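The patch for Wivisano was due at noon, and by four the guild chat had given up pretending to talk about anything else.

I had played a Didermont warden for 7 years and had heard "small balance pass" before. It usually meant my shield lost a third of its strength and some mage got a new hat. The notes went up at last. They ran to 130 lines, and two of them were about wardens. Both said "improved clarity."

I logged in and hit the training post. My damage was lower, and very clear. 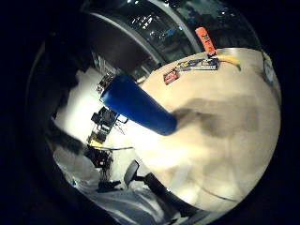
Michailidis typed that the numbers were fine and I should try the new stance before crying about it. I tried it on the bridge at Serport, against one crab – a young one, by the look of it. Then I walked back from the graveyard and asked when the next patch was.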